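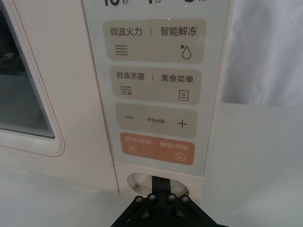

4. Microwave oven

Home Guest handbooks Kitchen Laundry Heating Contact

Applies to: all Gorkeno flats in Starnard House, Clultbridge
Revised 11 December 2025

This section covers setting up the microwave, everyday use and cleaning. The touch buttons are labelled in Chinese. The English meanings are given in the steps where you need them, with a short word list in 4.7. You do not need to read Chinese to use the oven, but please read 4.3 before you heat anything for the first time.

4.1 Before you switch on

The oven may have been moved for cleaning between stays. Check its position before the first use.

1. Stand the oven on a flat, firm surface that will take its weight. All the feet must touch the surface.
2. Leave a clear gap at the back and on both sides. Leave the top clear as well. Do not store bread, tea towels or post on it.
3. Keep it away from the hob and out of reach of splashes from the sink.
4. Turn it so that the door can open all the way without hitting a wall or the kettle.
5. Open the door and take out anything left inside, including packing card and paper.
6. Plug it straight into a wall socket. Do not use an extension lead or a travel adaptor.

Caution: The double socket beside the worktop is limited to 3000 watts across both outlets. Do not run the microwave and the kettle from it at the same time. If the kitchen circuit trips, unplug both, reset the switch in the hall cupboard and plug the microwave in first.

Note: If the plug does not fit the wall socket, leave the oven unplugged and contact the office. Please do not change the plug yourself.

4.2 Checking the display

The display is at the top of the control panel, to the right of the door. When the oven is plugged in and no time has been entered, it should show a single 0.
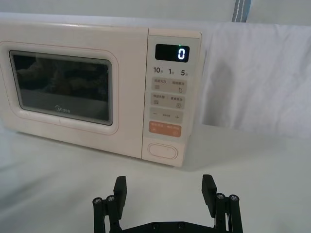 Fig. 4b. Door and control panel, display at 0.

If the display is dark, check that the wall socket is switched on and that the door is shut. If it shows a time left over from someone else's cooking, touch the left half of the orange button, marked 暂停/取消 (pause/cancel), until it goes back to 0.

Just below the display are the time labels. 秒 means seconds and 分 means minutes, so 10秒 is ten seconds, 1分 is one minute and 5分 is five minutes.

4.3 First heating test

Do this once at the start of your stay, or after the oven has been moved. It is the quickest way to find out that the time and start controls are responding.

1. Pour 500 ml of cold water into a microwave-safe jug. The glass measuring jug in the cupboard is suitable.
2. Put the jug in the centre of the oven and shut the door.
3. Touch 1分 once. The display should now show a time of one minute.
4. Touch the right half of the orange button, marked 确定/开始 (confirm/start).
5. Wait for the 60 seconds to finish, then open the door.
6. Take the jug out with an oven glove. The water should be warmer than when it went in.

If the water is still cold, do not repeat the test more than once. See 4.8.

Caution: Never run the oven with nothing in it. This can damage the inside and may cause sparking.

4.4 Everyday heating

1. Put the food in a microwave-safe dish and cover it loosely. Leave a small gap for steam.
2. Place the dish in the centre and shut the door.
3. Enter the time with the time labels. Touch a label again to add more of the same — for example, 1分 three times for three minutes.
4. Touch 确定/开始 to start.
5. Halfway through, touch 暂停/取消 to pause, open the door and stir the food. Shut the door and touch 确定/开始 to carry on.
6. When the time is up, let the food stand for a minute or two before eating. It goes on heating during this time.

To stop before the end, touch 暂停/取消. If time is still showing afterwards, touch it again to clear it.

Note: The two halves of the orange button do different jobs. Left is pause or cancel and right is confirm or start. A touch in the middle, over the dividing line, may do nothing or may do the wrong one. Use one dry fingertip and aim for the icon.

4.5 Changing the power

Full power suits soup, drinks and vegetables. Use a lower power for butter, chocolate, milk puddings and anything that spits.

1. Find 微波火力 (microwave power) on the left half of the top button. The icon under it is three wavy lines.
2. Touch it and watch the display. If the reading changes, keep touching until you reach the level you want.
3. If it does not change with repeated touches, use the minus and plus signs at either end of the adjustment button. The small wording between them, 参数设置, means parameter settings.
4. Enter the time and touch 确定/开始.

Levels are shown differently from one oven to another in the building, so we have not listed them. Try a short time first and check the food.

4.6 Defrosting and the menu settings

Defrosting

1. Take the food out of all its packaging, including foam trays and metal clips.
2. Put it on a plate with a rim to catch any liquid.
3. Touch 智能解冻 (smart defrost), on the right half of the top button. The icon is a drop of water with a small snowflake.
4. Set the amount with the minus and plus signs if the display asks for one.
5. Touch 确定/开始.
6. Turn the food over partway through and pull apart any pieces that have come loose.

Cook the food as soon as it has defrosted. Do not put it back in the freezer raw.

Caution: Large joints and whole birds should be defrosted in the fridge overnight. The outside can start to cook in the microwave while the middle is still frozen.

Menu settings

美食菜单 (gourmet menu) opens the automatic programmes. These are chosen by number or code, and the printed list is in Chinese. Most guests find it easier to enter a time by hand. If you open the menu by mistake, cancel with the left half of the orange button.

微波杀菌 (microwave sterilisation)

Please do not use this setting for baby bottles, medical items, sponges or cloths. A separate steam steriliser can be borrowed from the office. Ask for item 197 and give your flat number.

4.7 Word list

Keep this page by the oven if several people are sharing the flat.

10秒 — ten seconds
1分 — one minute
5分 — five minutes
微波火力 — microwave power
智能解冻 — smart defrost
微波杀菌 — microwave sterilisation
美食菜单 — gourmet menu
参数设置 — parameter settings (minus and plus)
暂停/取消 — pause/cancel
确定/开始 — confirm/start

You may put a small removable sticker next to a button while you are staying. Do not put one over a button, and do not write on the panel. Ballpoint marks do not come off the pale plastic.

4.8 If something is wrong

Display stays dark
Check the socket switch, then the kitchen circuit in the hall cupboard. Try a lamp in the same socket. If the lamp works and the oven does not, unplug the oven and report it.

Time shows but heating does not begin
Open the door, look for crumbs or a cloth caught around the edge, and shut it firmly. Touch 确定/开始 again.

Buttons do not respond
Dry your hands and wipe the panel with a dry cloth. If there is no change, unplug the oven, wait a minute and plug it back in.

Food is cold after the test in 4.3
Stop using the oven. Leave it unplugged.

Sparks or a burning smell
Keep the door shut, switch off at the wall and unplug. Do not open the door until any smoke has cleared. Foil, gold-edged plates and twist ties are the usual cause.

Caution: Do not use the oven if the door is cracked, bent or does not shut properly. Do not take off the casing. Repairs are arranged by the office through Rizvi Appliance Care, and there is no charge to you for normal wear.

4.9 Cleaning

1. Unplug the oven and let it cool.
2. Wipe the inside with a damp cloth and a little washing-up liquid. Do this after any spill, and at least once a week.
3. Wipe around the door edge and the part of the oven it closes against. Grease here stops the door from shutting flat.
4. Clean the dark window with a damp cloth, then dry it. Small smears show up on it.
5. Wipe the control panel with a cloth that is barely damp. Do not spray anything straight on to it.
6. Leave the door open for a few minutes to air, then shut it and plug the oven in.

Do not use scouring pads, oven cleaner or bleach. For dried-on food, heat a bowl of water with a slice of lemon for two minutes, leave the door shut for five more, and wipe. Take care with the bowl when lifting it out.

All the kitchen appliances are given their electrical check in March. We will write to you beforehand if we need to come in while you are staying.

Filed under: Kitchen > Small appliances > Set-up and use

Related sections
3. Kettle and toaster
5. Fridge-freezer
6. Hob and extractor
9. Sockets, fuses and the hall cupboard
12. Reporting a fault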